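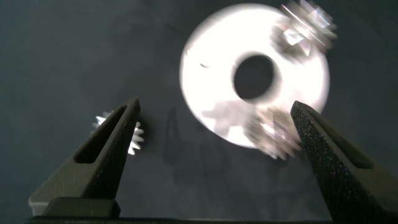
2/21/24, gears again

Whole afternoon on the gears with Vira, and my wrists are killing me! She ran the recorder and I drove. I had the two handles and the wrist view on the screen, and let me tell you, the white disc glares like a headlight in there. The little silver gears I can sort of find by their teeth, but half the time one of them is hiding behind a finger and I have to roll the arm over to see what I'm doing.

We kept 71 runs. Vira threw out the first 7 (I was still squeezing too early, fair enough). My trick now is to come down slow with the fingers open, stop, breathe, and only then close. Smaranda says the stopping is bad, the arm will learn to stop too, and she wants one smooth motion from me. She can come and drive it herself then. Okay, she's probably right. I tried it her way for the last batch and it felt awful, but the playback looked nicer than mine.

Kushnir wants everything sent over to Skirnden before the August demo, which sounds far off until I think about how slow I am.

Tomorrow: turn the lamp down, ask about the squeaky left handle, bring the good chair back from Witlow's room. Also eat lunch BEFORE two.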